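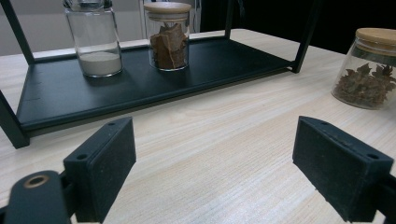 Questions about the Griver jar result

What is being claimed?
That a policy trained only on demonstrations from hand-held grippers can put glass jars on a small metal shelf without knocking into the ones already there. The Distlow write-up gives 81 percent success.

Is 81 percent good?
Hard to say. The tests used one shelf, one table and one kind of lighting. A jar that ended up leaning on the frame was scored as a success. I would not have scored it that way.

How much data went in?
Around 13 hours of demonstrations, by 2 people. Both had practiced first, and the practice runs were thrown out. The write-up does not say how many.

Doesn't clear glass make it harder?
Probably. The authors say so, but they never ran the same task with solid-colored jars, so the claim rests on nothing I can check. 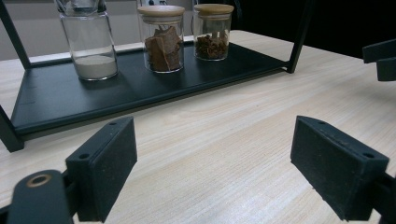 Plelelholm, 7/23/21

Has anyone repeated it?
The Ojeda group tried in January with their own jars and got three good placements before the shelf started to creep. They stopped there. I don't count that as a failure to repeat — it is too short to count as anything.

Do the contents matter?
They change the weight, and a half-full jar of powder does not balance like a jar of bark. The results table lumps all jars together. I have asked for them to be split out.

Who keeps this page?
Hipólito Retamal. Corrections are welcome, raw logs more so.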